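Winonden Script Notes: read me first

Hello, and thanks for downloading. I put this collection together after my second year of running a small writing room for people trying to get into television, and it has grown a bit since then (my laptop would say more than a bit). It's a set of reader's notes on spec scripts, mostly half-hour comedy and a fair pile of hour-long drama, with every writer's permission.

What's in it

There are 715 sets of notes in one spreadsheet, one row per script. Each row has the genre, the page count, the draft number, the reader's comments and whether the writer went on to apply for a fellowship or lab. Comments run from one grumpy line to a couple of pages. Laimutė Org wrote a lot of the long ones and I wouldn't cut a word of them!

The scripts themselves aren't included. Please don't email me for them, they belong to the people who wrote them.

Where the notes came from

Most came out of the Karimi evening sessions, where 15 readers took turns with whatever landed in the inbox. The rest are from the Poneter weekend lab, which used a shorter form, so you'll see blanks in the "dialogue" and "structure" columns for those rows. I've left the blanks alone. 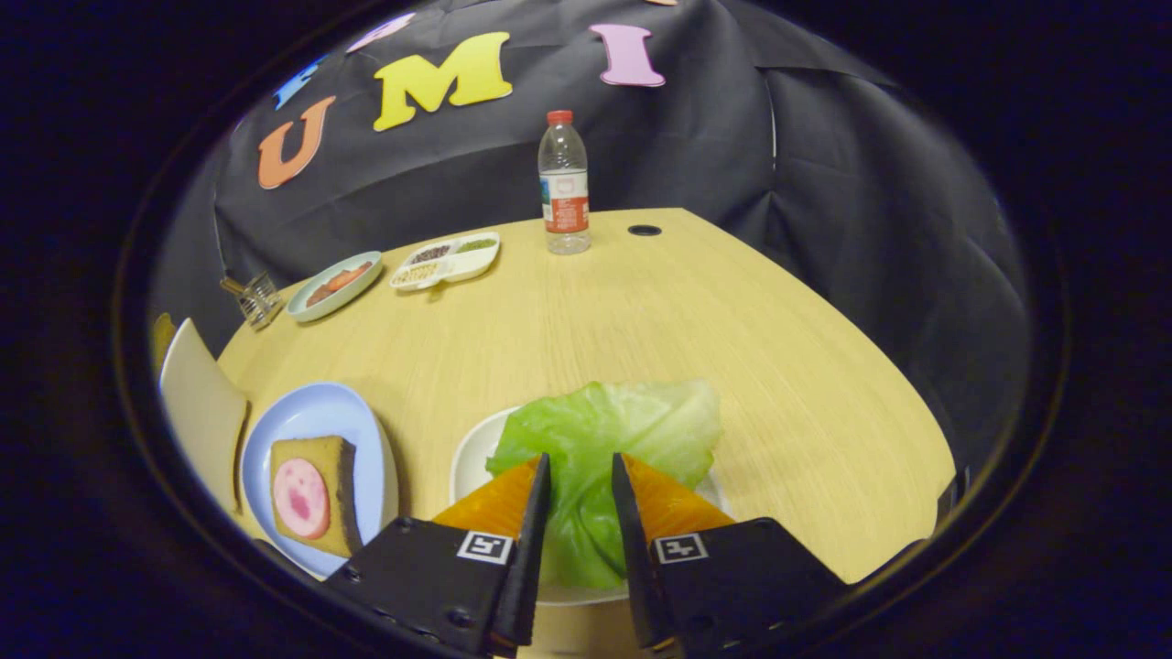

Can I use the notes in my own workshop?
Please do, as long as you credit the collection and don't try to work out who wrote which script.

Things to watch for

Readers disagree, sometimes wildly. I kept both opinions where a script was read twice, and there are 48 of those, marked "pair" in the last column. The fellowship column is self-reported, and plenty of people never wrote back, so treat an empty cell as "don't know". Drama is also scored lower across the board, and I think that's down to us being a comedy crowd.

Rasa Eglītis tidied the spelling of the genre labels in January. If you have an older copy with "dramady" in it, swap it for the new one.

Opening it

Any spreadsheet program will do. I use Jistimo for sorting and tagging, and the tag file in the second folder only works there. Found a mistake? Send me the row number and I'll fix it in the next version.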